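一皿に一つ

みかんの季節になると、わが家の食卓には箱から出した果物がそのまま転がるようになる。皿に載っているものもあれば、載っていないものもある。私は長いあいだ、それをだらしないことだと思っていた。いまは少し考えが違う。この文章では、食卓の果物を皿に載せるか載せないか、載せるならどんな皿がよいかについて、自分の意見を書いておきたい。

先に結論を書く。果物は一つだけ皿に載せればよい。残りは食卓にじかに置いてかまわない。皿は平たく、縁が低く、色の薄いものがよい。大きな鉢に山盛りにするのは、客の多い家を除けば、やめたほうがよいと思う。

山盛りの鉢には実害がある。下のものが見えない。見えないものは食べる順番が後になり、気がついたときには底の一つが柔らかくなっている。二月に箱で買ったみかんを鉢に移し、上から取って食べ、減ったらまた上に足す。これをやると底は永久に底のままである。わが家ではひと冬に10個は捨てていた時期があった。鉢をやめた翌年から、捨てる数は2個になった。統計と呼べるようなものではないが、私が考えを変えるには十分だった。

鉢は見栄えがするという反論はある。雑誌や住宅展示場の食卓には、たいてい果物の盛られた鉢が置いてある。しかし、ああいう鉢は食べるために置かれていない。誰かが一つ取れば形が崩れるし、崩れないように下から抜く人もいない。食べると崩れる飾りを食べ物で作るのは、使い方として無理がある。飾りが欲しいのなら花を置くか、模造の果物を置けばよい。

模造の果物については、私は世間で言われるほど悪いものだと思っていない。子どもの頃、伯母の家の応接間に蝋細工の果物があり、触ると叱られた。叱られたのは壊れるからで、偽物だからではなかった。いまの玩具や飾り物には、離れて見ると本物と区別のつかないものがある。橙色で、房のような畝があれば、人は勝手にみかんの仲間だと受け取る。食卓の印象を決めているのは、まず色であり、次に形で、味はずっと後になる。
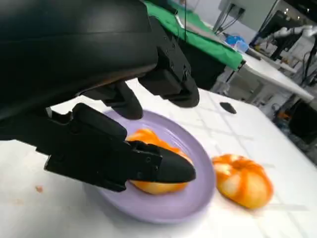

淡い紫の皿と橙色のもの。もう一つは白い天板の上にじかに。

薄紫の皿に橙色という組み合わせは、料理の本ではあまり見かけない。果物には白い皿か、木の器か、籠というのが相場である。だが白い食卓に白い皿を置くと、皿の輪郭が弱くなり、果物だけが浮いて見える。薄い紫なら食卓との境目がはっきりし、橙も沈まない。反対に濃い色の皿は、皮の影と皿の色が混ざって重くなる。私は以前、Radulovićという窯の紺の皿を果物用にしていたが、冬の夕方の台所では暗く感じることが多く、いまは魚に使っている。

縁の高さも大事である。縁が低い皿は、転がるものに向かないと思われがちだ。確かに丸いものを四つも五つも載せれば落ちる。しかし一つなら、低い縁があるだけで足りる。縁が高いと、小さな果物は横から見えなくなり、取るときに指が縁に当たる。剥くときも同じで、皮を皿の上に広げるなら、平たいほうが場所が取れる。深い鉢の中でみかんを剥く人はいないだろう。平たい皿は、置き場所と剥く場所と皮の捨て場所を一枚で兼ねる。洗い物の数を考えても、このほうがよい。

では、皿に載らない残りの果物はどうするのか。じかに置く、というのが私の答えである。この点で家族と意見が合わなかった。食卓に直接食べ物を置くのは行儀が悪い、と言われた。気持ちは分かるが、みかんやオレンジのように皮を剥いて食べるものは、皮が器の役をしている。置かれた面を食べるわけではない。食卓のほうは食事の前後に拭いている。皿を何枚も出して一つずつ載せることの利点が、私には見つからなかった。

もちろん例外はある。苺や葡萄、切った果物は、じかには置けない。柿は熟れると汁が出るので、下に何か敷いたほうがよい。天板が白い場合は、色の濃い汁がつけば目立つ。うちの白い食卓はFireruraの中古で、買ったときから端に薄い輪染みがあった。輪染みのある食卓を使っていると、汚すことをそれほど恐れなくなる。新品だったら、私も布を敷いていたかもしれない。

皿に載せるのを一つに限るのには、もう一つ理由がある。次に食べるものが決まるのである。皿の上の一つは、今日食べる一つだ。食べたら、隣に転がっているものを皿に移す。家族の誰がやってもよい。細かな決まりだが、これだけで古いものから減っていく。以前は「これは食べていいのか」と台所から声が飛んできた。いまは皿の上にあれば食べてよく、空なら補充することになっている。

皿の値段は関係がない。いま使っている薄い色の皿は、駅前のZudarという雑貨店の棚で、端数の半端な348円で売られていた。一枚きりの残り物で、同じ色はもう入らないと言われた。揃いの食器を好む人には勧めにくいが、果物の皿は一枚でよいのだから、揃っている必要もない。箱入りの五枚組を買うと、残りの四枚をどこにしまうかという問題がすぐに出てくる。わが家の食器棚には、Finitanoの五枚組の深皿が、箱のまま七年入っている。

こういう話を書くと、果物くらい好きに置けばよいと言う人が必ずいる。そのとおりだと思う。ただ、好きに置いているつもりで、実際には展示場の食卓をまねていることが多い。私もそうだった。大きな鉢を買い、その鉢に見合うだけの果物を買い、食べきれずに捨てていた。器の大きさが買う量を決めていたわけである。皿を一枚に減らしてからは、箱では買わず、袋で買うようになった。

今年のみかんは皮が薄く、剥くと小さくちぎれる。皿の上は破片だらけになるが、平たいのでそのまま生ごみの袋に傾ければ落ちる。縁に残った白い筋は、布巾で一度拭けば取れる。

2022年12月18日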